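Help wanted: folding and sorting woollies, a few afternoons a week

Posted February 16, 2019

I run a little secondhand knitwear business called Piderstead, out of the front room of my place in Cambridge, and I've finally reached the point where I can't see the couch. So I'm looking for someone to come and help me fold, sort, mend a bit and pack. It's casual work to start with, three afternoons a week through March, and if we get along (and you can stand the fluff!) I'd love to keep you on after that.

I started out selling a handful of jumpers at the Saturday-morning sort of market, on a card table, with a biscuit tin for the change. Then I took on the leftover stock from Jomberg when they shut their shop, which was lovely of them and also completely mad of me, and now I have 1,873 pieces on the books. A good many are the plain sort you could fold in your sleep. The rest are what I call the fancies: anything fluffy, fringed, looped, tasselled, beaded or otherwise determined to catch on your watch. The fancies are where I really need another pair of hands.

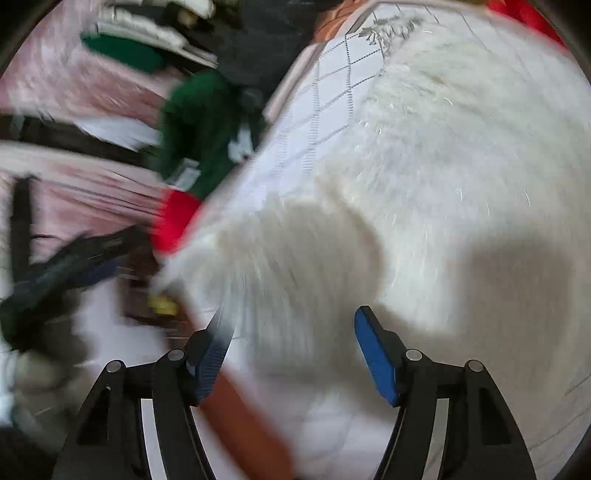
I do all the sorting on a table with a cloth over it, and I'm a bit fussy about the cloth. It gets shaken outside at the start of every shift and again at the end, and no tea goes anywhere near it. Tea lives on the windowsill. You'll have your own mug and your own bit of windowsill, and I'll keep the biscuits topped up.

A normal afternoon goes something like this. You take a bag off the pile and tip it out, and you lay each piece flat, fronts up, sleeves down the sides. You check the seams, the cuffs and the hem, turn it over, check the back, and then decide where it goes: ready, mend, wash or rags. Ready pieces get a tag with a colour and a size. I write my own colour names and I'm happy to argue about them (is it cream, is it oatmeal, is it just white that's had a hard life?). Then it's folded and into a box with tissue. Long-haired and fluffy things never get squashed in at the bottom, and anything with dangly ties has them laid loosely across the front before the sleeves come in, so they don't end up in a knot the size of a plum.

Mending is mostly loose threads and buttons. If you can sew on a button so it stays on, that's plenty. If you can do proper knitwear repairs, tell me straight away, as I've got a basket of cardigans I've been too scared to touch, and I'd pay you extra for each one you bring back to life.

I'd like someone who's patient and tidy with their hands and doesn't mind doing the same thing for a good stretch while the radio's on. You don't need any experience in shops or clothing. I've had brilliant help from a retired baker and from a student who'd never folded anything in her life, by her own admission. Short nails or smooth ones are a real help, and rings and bracelets come off while you're working. If wool makes you itch or sneeze, this is probably going to be a miserable job for you, so please think about that before you write.
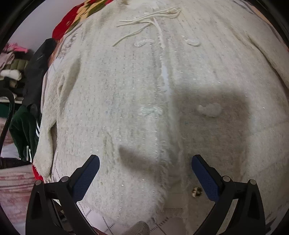

Do I have to know how to knit?
Knitting isn't needed for any of this, though you'll pick up the names of things pretty quickly. I can barely manage a scarf myself.

The pay is $34 an hour, paid at the end of each week, and you can take home one piece a month from the ready boxes. Shifts are up to 3 hours, starting after lunch. I can be flexible about which afternoons, so school pickup and classes are fine to work around. There's parking on the street, and the bus stops near the Msimang bakery, a short walk from my door. The front room is at ground level with no steps. I've also got a tall stool if you'd sooner sit, though most people stand for the folding and sit for the mending.

I'll ask you to come for a paid trial afternoon first. We'll do one bag together and then you'll do one on your own while I get on with the labels, and we'll both know by the end if it suits.

To apply, drop a note through the Piderstead letterbox or use the contact form on this site. No résumé please! Just tell me a bit about yourself in 100 words or so, which afternoons you could do, and what your favourite jumper is or was. I read every one and I'll write back either way.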